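Clundix 2: simulated demonstration recording, reviewed

Reviewed on a desktop machine with a mid-range graphics card
March 23, 2025

Clundix is a desktop program for recording robot arm demonstrations in simulation. You drive a simulated arm with a handset or a keyboard, pick things up and put them down, and each attempt is saved as an episode that can be fed to a learning system. Version 2 came out in November. We have used it at Masevdale since then to build a set of grasping examples, and this review is based on that job.

Installation was simple. The installer found the graphics card, and the sample project opened first time. The handset, made by Heitmann and sold separately, needed a firmware update before the program would see it. The keyboard works too, but turning the wrist while lowering the arm is awkward with keys and I would not want to record a whole set that way.

Recording

You press one key to start an episode and the same key to stop. A second key throws the attempt away. There is a short pause after each one while the files are written, and it gets longer as the project grows. By the end I was waiting long enough to be annoyed by it.

Each episode stores joint positions, the gripper opening and the pictures from whichever views you have switched on. We kept two, a close one near the fingers and a wider one that takes in the arm. The close view matters most for the approach, when the finger is nearly at the side of the cube and small errors count.
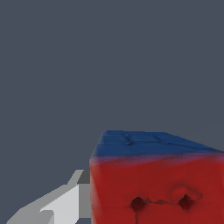 Nhi Tăng thought the close view should be saved at a higher rate than the wide one, as most of what the system has to learn happens in the last moments before the fingers shut. Clundix does not allow this. Every view is saved at the same rate, and the only way round it is to record everything fast and thin out the wide view afterwards. We did that with a short script. It should be a setting.

We recorded 3,734 episodes. Of those, 600 were deliberately poor: off-centre approaches, late closes and grasps started too high. Tagging them was easy, with a label typed once and applied to every episode until you change it. The labels can't be edited in bulk later, though, so a spelling mistake means opening each episode. I made one and it cost me an afternoon.

Playback and checking

The playback window is the best part of the program. You can step through an episode one moment at a time with the joint values shown next to it, and mark the points where an approach ends and a lift begins. The wide view is the one I used for this. With the two-coloured block held under the hand, it also gives you the bend of the arm above it, and you can spot an odd elbow position before it goes into the set.

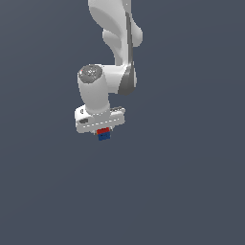 Does the export keep those marks, or do you lose them the way you did in version 1? Grisance, commenting on an early draft of this review, had been caught by that before. They are kept now, in a separate file beside each episode. I checked 41 episodes against my own notes and the marks were all in the right place.

Export itself is slow but steady. It ran overnight without stopping. If an episode is damaged the program skips it and lists it in a log, which I prefer to the old behaviour of giving up altogether.

What could be better

The plain grey background is the default and changing it means editing a settings file by hand. Colours and lighting can be varied between episodes, but only from a fixed list of 20 presets. The manual is thin on both subjects. Undo does not work in the playback window — a mark put in the wrong place has to be deleted and made again.

Worth buying?

If you need plenty of grasping examples and have someone patient to drive the arm, yes. Recording is quick to learn and the saved files have been reliable. If you already have version 1 and don't use marks, the upgrade offers less, and I would wait to see whether separate saving rates are added.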